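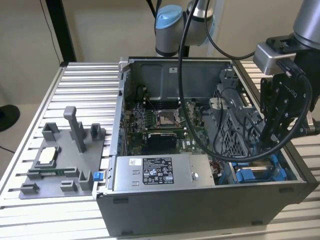 1 Einleitung und Fragestellung

Der Bericht fasst die Ergebnisse der Projektarbeit im Modul Montageautomatisierung zusammen. Untersucht wurde, inwieweit zwei kollaborierende Roboterarme die Bestückung eines Desktop-PCs übernehmen können, wie sie in kleinen Reparaturwerkstätten täglich anfällt. Ausgangspunkt war eine Anfrage der Firma Brikham, die gebrauchte Bürorechner aufarbeitet und dort bislang sämtliche Handgriffe manuell ausführen lässt. Die Leitfrage lautete, welche Teilaufgaben einer solchen Aufarbeitung mit handelsüblicher Hardware bereits zuverlässig automatisierbar sind und an welchen Stellen weiterhin ein Mensch eingreifen muss.

In der Serienfertigung ist das Einsetzen von Speichermodulen seit Langem maschinell gelöst. Die Werkstatt unterscheidet sich davon in zwei Punkten: Die Gehäuse stammen aus verschiedenen Baureihen, und der Innenraum ist bereits verkabelt. Lose Leitungen liegen in wechselnder Lage über der Hauptplatine und lassen sich nicht aus CAD-Daten ableiten.

2 Versuchsaufbau

Das Gehäuse liegt auf der Seite auf einem Tisch aus Aluminiumprofilen, der Innenraum zeigt nach oben. Links daneben steht eine 3D-gedruckte Aufnahmeplatte mit erhöhten Haltern. Sie stellt die Bauteile in definierter Lage bereit, darunter den Prozessor in einer Vertiefung und das Speichermodul in einem länglichen Schlitz. Der Zweifingergreifer ist mit Gelenkgliedern ausgeführt; die Fingerspitzen wurden für den Versuch nicht umgebaut.

Die Ablaufsteuerung wurde mit der Software Tavalel erstellt. Jede Teilaufgabe ist darin als eigener Zustand mit Eintritts- und Abbruchbedingung hinterlegt. Die Lage des Gehäuses wird vor jedem Durchlauf durch Antasten von drei Referenzpunkten bestimmt. Eine Kraftüberwachung begrenzt die Einpresskraft und bricht den Vorgang ab, sobald der vorgegebene Verlauf verlassen wird.

3 Teilaufgaben

Betrachtet wurden vier Teilaufgaben:

T1 Speichermodul aus der Aufnahme greifen und in den Steckplatz einsetzen
T2 Prozessor aufnehmen und in den geöffneten Sockel ablegen
T3 Haltebügel des Sockels schließen
T4 Versorgungsstecker auf die Hauptplatine führen

Der Ausbau alter Komponenten wurde nicht untersucht. Gleiches gilt für Schraubverbindungen, da hierfür ein Werkzeugwechsler erforderlich gewesen wäre, der im Labor Zoltmont zum Zeitpunkt der Versuche nicht verfügbar war.

4 Durchführung

Insgesamt wurden 196 Durchläufe protokolliert. Ein Durchlauf galt als erfolgreich, wenn das Bauteil ohne manuellen Eingriff die Endlage erreichte und die anschließende Sichtprüfung keine Beschädigung ergab. Bei T1 wurde zusätzlich geprüft, ob beide Verriegelungen eingerastet waren. Abgebrochene Durchläufe wurden nicht wiederholt, sondern mit Fehlerursache in das Protokoll übernommen.

Das Gehäuse wurde zwischen den Durchläufen von Hand leicht verschoben, damit die Lageerkennung nicht auf einer festen Position beruhte. Die Kabel im Innenraum wurden nicht fixiert.

5 Ergebnisse

5.1 Speichermodul (T1)

Das Greifen aus der Aufnahme verlief ohne Auffälligkeiten. Beim Einsetzen zeigte sich eine deutliche Abhängigkeit von der Winkellage. Bereits eine geringe Verkippung des Moduls im Greifer führte dazu, dass die Kontaktleiste einseitig aufsetzte und die Kraftüberwachung auslöste. Eine Suchbewegung quer zum Steckplatz behob den größten Teil dieser Fälle. Der Vorgang ist damit für den Werkstatteinsatz grundsätzlich geeignet, dauert aber länger als von Hand.

5.2 Prozessor (T2)

Das Ablegen gelang bei korrekt erkanntem Gehäuse wiederholgenau. Kritisch ist der Moment des Loslassens: Öffnen die Finger nicht gleichmäßig, verdreht sich das Bauteil im Sockel. Eine Verringerung der Öffnungsgeschwindigkeit verbesserte das Ergebnis. Für eine Freigabe ohne Nachkontrolle reicht die Zuverlässigkeit nach unserer Einschätzung nicht aus.

5.3 Haltebügel (T3)

Der Bügel muss auf einer Kreisbahn gegen zunehmenden Widerstand geführt und anschließend unter die Nase gedrückt werden. Mit starrer Bahnplanung rutschte der Finger regelmäßig ab. Erst eine nachgiebige Regelung in zwei Achsen ermöglichte vollständige Schließbewegungen. Die Parameter mussten für jede Baureihe neu eingestellt werden.

5.4 Versorgungsstecker (T4)

Diese Teilaufgabe wurde nach mehr als fünf Änderungen am Greifkonzept nicht zufriedenstellend gelöst. Der Stecker lässt sich greifen, sofern er frei liegt. Beim Heranführen erzeugt der Leitungsstrang jedoch Rückstellkräfte, die den Stecker im Greifer verdrehen. Eine Nachführung mit dem zweiten Arm wurde erprobt, scheiterte aber häufig am begrenzten Bauraum zwischen Laufwerkskäfig und Platine.

6 Diskussion

Starre Bauteile in bekannter Ausgangslage sind beherrschbar. Der Aufwand verlagert sich dabei in die Vorbereitung: Jemand muss die Aufnahmeplatte bestücken, das Gehäuse öffnen und den Sockel freilegen. In der Gesamtbilanz eines einzelnen Rechners ergibt sich daraus kein Zeitvorteil. Bei größeren Losen gleicher Baureihe könnte sich das Verhältnis umkehren, was im Rahmen dieser Arbeit nicht nachgewiesen wurde.

Biegeschlaffe Teile bleiben das Haupthindernis. Neben T4 ist auch T1 davon betroffen, wenn eine Leitung über dem Steckplatz liegt. Die eingesetzte Steuerung erkennt diesen Zustand erst am Kraftanstieg. Eine Bildauswertung vor dem Einsetzen wäre der naheliegende nächste Schritt.

Einschränkend ist festzuhalten, dass nur Gehäuse in liegender Position untersucht wurden und sämtliche Versuche unter Laborbedingungen stattfanden. Aussagen zur Dauerstandfestigkeit der gedruckten Aufnahmen sind nicht möglich.

7 Offene Arbeiten

Für die Fortsetzung ab Juli sind eine überarbeitete Fingergeometrie mit Anschlag für Speichermodule sowie eine kamerabasierte Kabelerkennung vorgesehen. Die Zustandsbeschreibungen aus Tavalel und die Konstruktionsdaten der Aufnahmeplatte liegen im Projektverzeichnis Kristiansen ab.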